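Vamport homes to get new gas hoses before winter

Tenants in the Vamport flats will have the flexible hoses behind their cookers replaced between now and December, the housing association Umberg has confirmed.

The work covers 1,034 flats in 41 blocks. Letters went out to the first group of households on Friday, and the remaining tenants will be told their date at least two weeks ahead.

Umberg said the decision followed a routine check of 164 kitchens over the winter, in which fitters found a number of hoses past their replacement date. There were no leaks, and no one was asked to stop using their cooker.

"Most of these were put in when the kitchens were last done," said Mwajuma Nyanda, who manages repairs for the association. "They have a date on them and we would like to be on the right side of it. It is a small job and we can do several flats in a morning."

The contract has gone to Akbulut, a heating and plumbing firm that already services the boilers in the Vamport blocks. Each visit should take less than an hour. Fitters will turn off the supply at the meter, pull the cooker forward, change the hose and its fittings, and test the joints before turning the gas back on.

Tenants are asked to clear the worktop on either side of the cooker and to let it cool fully before the appointment. Anyone who cannot move things out of the way can ask for help when they ring to confirm the time. There is no charge.
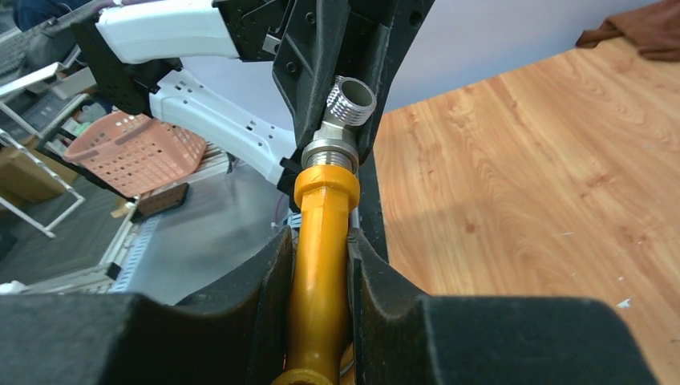
Where a cooker stands in a corner, the fitters will use an elbow at the end of the hose so that it can run down the wall without a sharp bend. Lefteris Michailidis, who is leading the work for Akbulut, said kinked hoses were the fault his team came across most often.

"People push the cooker back after cleaning and the hose gets folded behind it," he said. "You can't see it from the front. If you have moved yours lately, mention it to whoever comes round."

He also asked tenants not to buy hoses and fit them themselves. Gas work in the flats must be done by a registered fitter under the terms of the tenancy.

Gerasimos Karamanlidis, who has lived in one of the older blocks since it opened, said he was glad the work was being done but wanted firmer appointment times. "Last year with the boilers it was any time between eight and six," he said. "I lost a day's pay over that."

Umberg said it would offer morning and afternoon slots this time, with a limited number of evening visits for people who work during the day. Flats where a tenant uses medical equipment or has a baby under one will be given priority.

Leaseholders are not included in the programme but can book the same visit through the Umberg office on Vutero Road and pay Akbulut directly. The office is open on weekdays from nine until four.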